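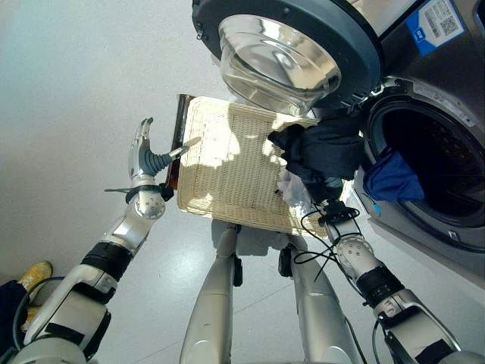 # Laundry Corner, Finally Finished!

Welcome to the gallery for the Thibodeaux Street laundry makeover! We spent 50 days (and far too many trips to the hardware store) getting this little nook into shape, and I couldn't be happier with it. 

**Washing day, September 10, 2023.** The cream woven basket is my favourite thing in the whole room. I love that tight weave, and look at the sun on it! Dark navy and white bits at the basket, something bright blue in the drum, and the front loader's big glass door swung wide open.

## A few notes for the curious

- The basket came from Leilani Abernathy's garage sale, and I've since had three people ask me where they can get one the same colour.
- Fitzgerald Dvorak moved the water taps for us back in February. Best $270 of the whole job.
- Darks and lights still get sorted by hand at our place. Timo Pfeiffer keeps telling me to wash the lot on cold, and I might give it a go!

Paint colours and shelf measurements are coming next, once Shoshana finds the notebook.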